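Workshop tips for the robot club: setting up a bench for handling practice

2018-10-30
By Nandi Zwane

Most of the time we lose at the Mofokeng club goes on the bench and very little of it on the code. These are the habits that stuck after the August practice block, written down for the new members and for the Vodville team, who asked how we set up.

Choose parts with a rim. A hollow tray gives the fingers an edge to close on. Solid blocks are harder and can wait until the second month.

Wipe the table before each run. A glossy top shows every fingerprint, and the vision code can take a smear for an edge. Warm water and a drop of washing-up liquid will do. Dry it with a cloth that doesn't shed.

Turn the lamp away from the table if the top is shiny. Pale patches of reflected light caused us more failed picks than anything else in August. Bouncing the light off a plain wall is better.

Mark the start positions. Use masking tape on a matt table and a paper template on a glossy one -- tape leaves gum behind. If it already has, a little cooking oil on kitchen roll shifts it.

Keep small parts on the lower shelf. Lay them out in a row with space between them, and put the spares in a lidded tub. Loose parts on the top end up under an elbow.

Check both arms before you start, even when the task only needs one. The idle hand should hang open and well clear of the shelf edge.

Lift slowly and tilt at the top. Our group Zumard runs the lift in 4 stages and stops for 2 seconds after each, which gives the driver time to look at the grip.

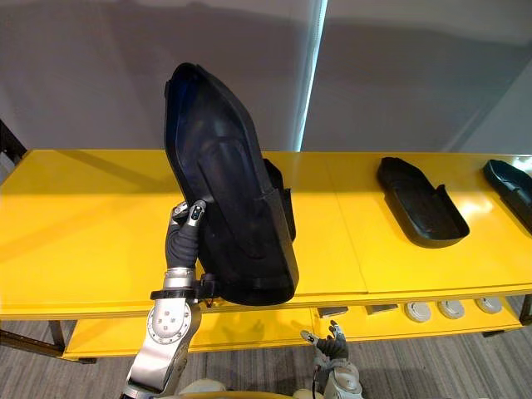 Tray lifted by the left hand, toe end up, with two more on the table.

Black parts are awkward against a dark floor. Put them on a bright top and the outline is much easier to pick out.

Write down every run, including the bad ones. Group Sonetti logged 826 over the term in a school exercise book, and run 71 is still the one they go back to when the grip starts slipping.

Charge the batteries before you sweep up. Sweep up before you go home.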